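Reading a Front Line: Notes for Session 3
Conflict and Territory, evening group. Tutor: Sirkka Kettunen

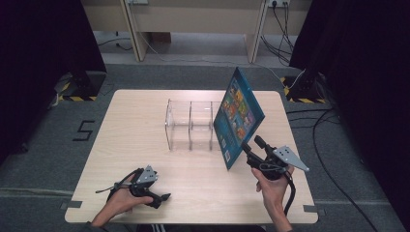

Welcome back, and thank you for the lively talk last time about ceasefires - I enjoyed it so much that we ran over by 20 minutes, for which I'm sorry. This evening we turn to the maps you see in the news whenever two armies are fighting over a stretch of country, and to what the coloured patches really tell us.

When a newspaper shades a district red, it usually means that one side can move through it freely and the other can't. It may say very little about who runs the schools, who collects the taxes or whose police answer a call at night. Please keep "presence", "control" and "government" apart in your notes, as we'll need all three words again for the essay.

Empty land is the other great trouble. A force that gives up a wide piece of desert may look as if it has collapsed, though it still holds the one road and the two wells that matter (Jonatan Dalen's chapter is very good on this, and mercifully short, at 18 pages).

Before we meet again, do read Sun-ja Yook on supply roads, and find two maps of the same front from the same month, drawn by different papers. Bring them along, with a few lines on where the borders differ and what each paper gives as its source. Gun-woo Sun has kindly offered to share his if you get stuck.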